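Workshop news: the floor-care build at Prunda

Work on the two-finger gripper went on through the winter, and most Tuesday evenings at the Prunda workshop are now given over to it. The aim is still a modest one: an arm on a wheeled base that can pick an ordinary flat mop up off the floor, push it along a set path and put it down again. The base came from the Rotero kit and the controller board is the Filden one we had left over from the sorting project.

Picking up is the hard part. A pole lying flat leaves very little room for the fingers to get underneath, and the first set of tips slid off it more often than they held. The new ones are printed with a rounder end and close with more force. The code was changed too, so the arm now lines up with the pole before it comes down.
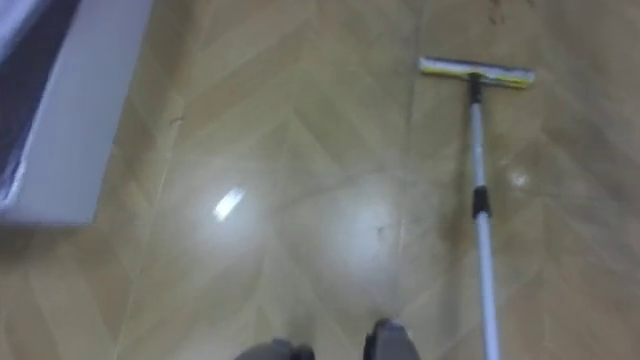

Shiny floors give the camera trouble. Reflections from ceiling lamps were being read as objects, and the base would stop for them. Masking out the brightest patches has helped, though it also hides pale things the robot ought to see. In the last round of tests it made 70 grasp attempts out of 114 without help.

The parts fund stands at almost £2654, which covers a second wrist motor. That will be ordered from Baptista this month and should be fitted by May. Anyone with a spare 12-volt supply is asked to leave it on the shelf by the lathe, with a label on it.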